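How to Write an Episode Recap People Will Want to Read

I have been writing up anime episodes on my blog, Wunddale, for over 10 years now, and the question I get most in the comments is how to start doing it yourself. So I finally sat down to put my way of working on one page (it took me two pots of tea, but never mind that!).

Watch the episode twice. The first time, leave the notebook alone and just enjoy it like you would any other week. The second time, pause as often as you like and write down the name of every character who matters, spelled the way the subtitles spell it. I once went through a whole season of a fantasy show calling the rival school Falano when it was Fallano, and my readers were very kind about it, but still.

Next, pick your screenshots. A 45-minute special can take a few more, but for a regular episode I try to keep it modest - one for each big turn in the story and maybe one silly face, if there is a good one. 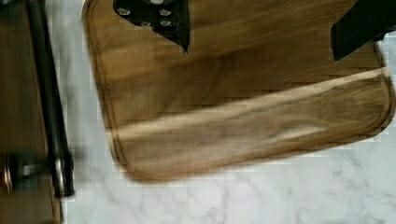
Now write the summary part. Keep it in the order things happened, unless the episode jumps around in time so much that it would drive everyone up the wall. Two or three sentences for each part of the story is plenty. If a fight takes up half the episode, you still don't need to tell us every punch, just who started it, what changed, and how it left everybody feeling.

Save your opinions for the end, or put them in their own paragraphs, so folks who only want the plot can find it. This is the part I love best! Talk about the music, the animation, that one line you kept repeating all day while doing the dishes.

Before you post, put a spoiler warning at the very top and read the whole thing out loud once. Then go answer your comments - that's where the fun is.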